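Ratings notebook, 3/6/24, Stultbridge office

Finally got the overnight panel file to load this morning, after two goes at it and a lot of tea. It's the spring run of Lema, the Sunday drama, plus the quiz that sits in front of it, and I wanted both in one table so we can stop arguing from memory.

The panel stands at 469 homes now. Of those, 62 had Lema on live for at least one full quarter hour, and 55 were still there at the end — better than I'd have guessed after the moan everyone had over episode 5! The quiz loses far more people in its last ten minutes, mostly at the ad break, and I still can't tell whether they switch over or just turn off (the file lumps the two together, which drives me mad).
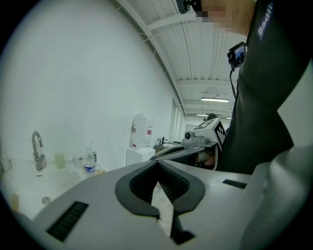
Steven reckons I'm being too kind to the drama. His view is that a home with the telly on isn't a home watching, and that half of those live viewers had simply left it running after the quiz. He'd like us to throw out anyone who didn't touch the remote all evening.

I don't agree, or not with all of it. My mum never touches the remote and she watches every second of everything. But I've put his rule in as a second column, so we can look at both versions side by side and shout about it on Friday.

Catch-up is the messy bit. Sunico changed how their boxes report a paused programme, so a pause over supper now comes through as two viewings, and the old script happily adds them up. I've patched it to join anything with the same home number and the same episode.

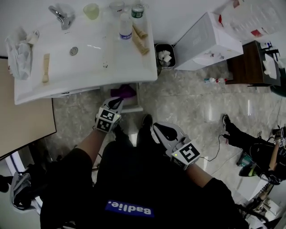 After the patch the catch-up line for Lema drops a fair bit, and the quiz hardly moves, as you'd expect for something people only watch on the night. I've kept the old totals in the grey tab. Please don't delete them, I want to rerun the whole lot in August when the repeats go out.

Still to do: ask Sunico if the pause thing affects recordings as well, fix the label on the quarter-hour chart (it says "shre"), and find out why three homes have no postcode.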